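Subject: Re: Budget for the second handheld gripper set
From: Liviu Lungu
To: prernel-equipment list
Date: 14th July

Himari wrote:

> Before I sign off on the next round, can somebody walk me through what
> we would be buying? The May quote from Flestomau had one line for "grippers
> and accessories" and I couldn't tell what was a must and what was a
> nice-to-have. Also, do we need new fingers already? I thought the first
> pairs were supposed to last the year.
>
> Himari

Hi Himari, hi all,

Glad you asked, I've been wanting to write this up! The small parts work is the most fun we've had with these tools, and I think the shopping list is shorter than the quote made it look.

Fingers first. They wear at the tips, and the small parts are harder on them than the boxes and bottles we did in spring. We got about 53 hours out of the last pair before the grip started to feel vague. I'd stop treating them as part of the gripper and give them their own budget line, the way we do with drill bits.

Then there's the stuff we pick up. O-rings, washers, bolts, threaded pieces — all cheap, all easy to lose, and all much better practice than I expected. A rubber ring held upright between two fingertips is a lovely little test of how evenly they close.
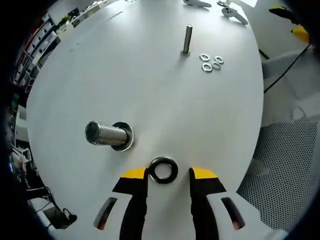
What I'd like to order, in order of how badly I want it:

1. Fingers, 8 pairs. Flestomau wants 263 for the lot, shipping included. They go on the same mount, so no new housings.

2. A mixed hardware kit. Ghiță found one with O-rings in more sizes than we have now, plus washers and bolts to match. It's 61. I'd get two and keep one sealed, so we can go back to known parts if the first one gets mixed up.

3. One more complete handheld gripper. I'd love it, but it can wait for the fall budget. Two people can take turns with what we have, and the waiting is mostly at the table anyway — sorting parts and laying them out again takes longer than the picking.

4. A second table. Only if the gripper in item 3 goes through. Same white top, please, dark rings on white are so much easier to work with than on the old gray bench.

I left out the carrying cases and the extended support plan. The cases are nice but our tools hardly leave the room, and Flestomau has answered every question so far without a plan.

One thing I don't know yet is whether thicker rings need a softer tip. Ghiță thinks so, I'm not convinced. If we order all the finger pairs in the same hardness we can't find out, so I'll ask if they'd split the order for the same price. Please hold item 1 until I hear back. Item 2 can go any time, and if you say yes I'll place it myself.

Happy to show anyone how the small parts go, come by and try it! Bolts are the easy ones, flat washers will take you a while.

Liviu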